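Notes for the Wednesday evening talk, Farkia Community Room
December 22, 2021
Speaker: Hanna Zinchenko (Rhodri Powell does the welcome and the door)

# Heat and cold at home: packs, wraps and pads, and how to get along with them

**Before starting.** Check the microphone. Put the bag of samples on the chair, not under it, or I'll be on my knees for half the evening again. Slides are on the blue stick. If the stick won't open, the talk works perfectly well without them.

**Opening (5 min)**

Good evening, everybody, and thank you so much for coming out three days before Christmas, when I'm sure every one of you has a list at home as long as mine. I'm Hanna. I worked in outpatient physical therapy for a long time, and these days I mostly teach, and talk, and talk some more, as my family will tell you.

Tonight is about the humble hot pack and the humble cold pack. I picked it because in August I gave a talk here on walking sticks and canes, and the first four questions afterward were all about frozen peas. So I went home and thought, well, that's my next talk written for me!

Please put your hand up whenever you like. I'd much sooner be interrupted than have you sit there wondering.

*(Slide: title. Ask who has a gel pack in the freezer right now. Wait for hands. Ask who knows how old it is. Wait for the laugh.)*

**Which one do I reach for? (10 min)**

This is the big question, so let's have it first.

Cold is usually the one for something fresh. You turned your ankle on the step this morning, it's puffing up, it feels hot when you put your hand on it. A cold pack can take the edge off the pain and may help keep the swelling down in those first couple of days.

Heat is more for the old, familiar complaint. The stiff neck you wake up with, the low back that grumbles after an afternoon in the yard, the knees that need persuading in the morning. Warmth helps tight muscles let go, and it's a comfort, and I don't think we should be shy about saying that comfort counts for something.

Now there's a lot of gray in the middle. People come to me quite worried that they used the "wrong" one. If you've got an ordinary sore back and no reason to be careful with heat, and your neighbor swears by ice while you like your heating pad, you can both be happy. Go with what eases it.

- fresh, swollen, hot to the touch: cold first
- stiff, achy, been there a while: try warmth
- open wound, rash, or broken skin: neither one directly on it
- an infection, or a leg that's swollen and you don't know why: leave the packs alone and call your doctor

*(Say the last one slowly. Say it twice.)*

**Kinds of packs (10 min)**

*(Get the samples out. Pass them down the left side first, they never reach the left side.)*

Gel packs. These are the soft bags that live in the freezer, and some can be warmed up too. Read the label before you warm one! Not all of them are made for the microwave. The Tretel one going around now is the kind that stays bendable when it's frozen, and I like that for knees and elbows, where a stiff brick of a thing just perches on top and does nothing for the sides.

Grain bags. Wheat, rice, flaxseed, whatever your grandmother used. Lovely moist warmth, nice weight on the shoulders. They do dry out over the years and a very dry one can scorch, so if it smells toasty when it comes out of the microwave, thank it for its service and put it in the trash. I had one I was terribly fond of, with blue ducks on the cover, and I kept it two winters too long.

Electric pads. The ones with the controller on a cord. Look for an automatic shut-off. Look at the cord where it meets the pad, every time, for cracks or shiny spots. Lay the pad on top of you and never lie down on top of the pad, and please don't fold it in half to make it hotter.

Stick-on warmers. These heat up when you open the wrapper and the air gets to them. Handy under a coat. They go over a layer of clothing unless the package says they're made for skin, and they don't go to bed with you.

Wraps with straps. The Hirkard wrap in the bag is a sleeve that takes two small packs, one on each side of the knee. Somebody always asks about straps for people who have trouble with their hands, so let that person try it on. The loop is big enough for a thumb, and that makes all the difference if your fingers are sore.

*(If Rhodri wants to tell the story about the hot water bottle and the cat, let him. It's a good story. Keep an eye on the clock.)*

**How long, and what goes in between (8 min)**

A cloth. That's what goes in between! A thin kitchen towel, a pillowcase, anything dry. A pack straight from the freezer onto bare skin can give you a cold burn, and I've seen them, and they're every bit as nasty as the other kind.

Fifteen minutes or so, then have a look. Peek at the skin. A little pink is fine. White, gray, blotchy, numb or blistered is not fine, so take it off and leave it off. Give yourself a good long break before the next round, until the skin feels perfectly normal again.

Set a timer. I know, I know. But a warm pack on a sore back after supper is the best sleeping potion in the world, and a good many heating pad burns happen to people who just nodded off.

*(Next slide.)*

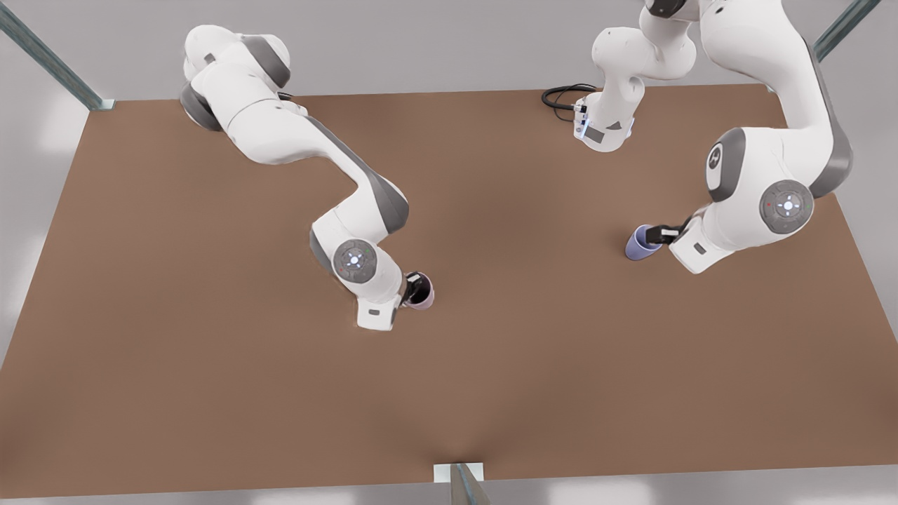
Now, I want to spend a minute on the people who need to be a bit more careful than the rest of us, and I suspect that's quite a few of us in this room, me included.

If you have diabetes and the feeling in your feet isn't what it was, please don't trust your feet to tell you when something is too hot. The same goes after a stroke, or with any kind of nerve trouble. If your circulation is poor, or your fingers go white in the cold, have a word with your doctor or nurse before you use ice. And if you wear a medicine patch on your skin, a pain patch above all, keep heat well away from it. Warming the patch can push the medicine into you much faster than it's meant to go. I'd like everyone to take that one home, even if you don't wear one, because your sister might.

For anyone who helps look after somebody: test it on the inside of your own arm first, and stay nearby. Somebody who can't easily move the pack away, or can't tell you that it hurts, shouldn't be left alone with it.

**Looking after the things (4 min)**

Wipe gel packs down with mild soap and warm water, dry them, and put them back in the freezer inside a clean bag. If one leaks, out it goes. No tape. I've met the tape people and I love them dearly, but no tape.

Covers go in the wash, the pack itself doesn't. Write the year you bought it on the back with a laundry marker. Keep stick-on warmers up high where the grandchildren and the dog can't get them.

Price: the Papadopoulos pharmacy on the corner keeps a shelf of plain gel packs, and for most aches the plain one will do you very nicely. You don't need the fanciest thing on the rack.

**Questions (as long as they'll let us have the room)**

Likely ones:

- *Can I switch back and forth, hot and cold?* Yes, plenty of people like it. Let the skin settle in between.
- *Are the frozen peas all right?* They are! Wrap them in a towel, mark the bag, and don't eat them afterward.
- *Can I rub my muscle cream on first?* No, not under heat. Some of those creams can burn the skin when they're warmed. Wash it off and wait.
- *What about heat during pregnancy?* Ask your doctor or midwife, please, and not me across a room.
- *How long before I should see somebody?* If it's getting worse, if it wakes you at night, if there's fever or numbness or a weak leg, don't sit at home with a pack on it. Call.

*(Collect the samples before the cookies come out. The Hirkard wrap has to go back in its own box. Handouts are by the door, large print on the right-hand pile. Thank Rhodri, and wish everybody a safe walk home.)*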